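So I finally made it out to the open day at Tavar, after two years of telling Greer Skinner I'd go "next time." She works upstairs at the Daltness building and got me in early, before the line for the demo room wrapped around the stairs (people bring their kids to this thing, and the kids ask way better questions than I do!).

I'd figured on big flashy stuff, dancing or whatever. What I got was two silver arms at a white table and a little black box, and I stayed there almost 7 songs' worth of my playlist.

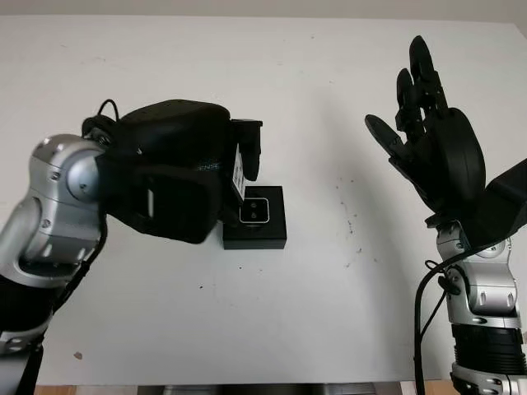 Greer kept trying to drag me down the hall for the free coffee, and I kept saying one more minute. The guy running the demo let us ask anything. I asked what the hands cost and he just laughed. Anyway, I'm going back in May, and I'm bringing my dad.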